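Home Projects Workshop Garden Kitchen Contact

How to Label and Store Small Electronics Parts So You Can Find Them Again

March 10, 2018

I love a good parts hunt, but not at eleven at night with a half-finished project on the bench! A sorting weekend fixed that for me, and I've been telling everyone about it ever since. You need an afternoon, a marker, some tape and a few containers you already own.

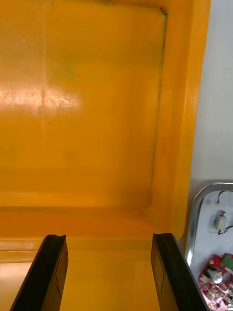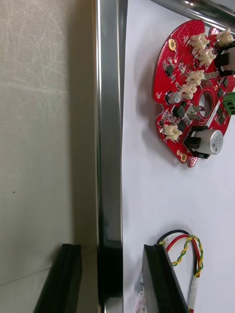 Step 1. Get everything out. Every drawer, every coffee can, the shoebox in the closet. Spread it on a bedsheet so the tiny stuff doesn't roll away.

Step 2. Make big piles first. Boards, wire, hardware, power supplies, mystery. Don't stop to sort resistors by value yet (I did, and lost most of a morning to it). The mystery pile will be huge and that's fine.

Step 3. Pick a numbering system and stick with it. I write a number on each container and keep the contents in a plain spreadsheet. My list has 420 lines now, and searching it takes a couple of seconds. If you'd rather use paper, an index card taped inside the lid works great too.

Step 4. Bag the boards. Use antistatic bags for anything with chips on it. A pack of 100 from the surplus counter at Shearer in Prarkbridge has lasted me ages. Put a slip of paper in with each board saying what it does, what voltage it wants and whether you've tested it - you will not remember by April.

Step 5. Label the front and the lid. Lids wander! Masking tape sticks well and peels off clean if you don't leave it for years. Wipe the plastic with a little rubbing alcohol first.

Step 6. Store by how often you reach for it. Wire strippers, jumper wires and common hardware go at elbow height. Old power supplies can live on the floor.

Step 7. Set a limit for the mystery pile. Mine gets 2 shoeboxes. When they fill up, I go through them with a cup of coffee and the extras go to the swap table in Fadau, where somebody is always thrilled to have them.

After that it's just upkeep. Ten minutes at the end of a project, put things back, fix the spreadsheet - done. It feels so good to open the right box on the first try.

Related
Building a Fold-Down Workbench
Which Tape Sticks to What
Fadau Swap Day: What to Bring
Sorting 1,157 Screws Without Losing Your Mind
Prondow Shelf Brackets, One Year Later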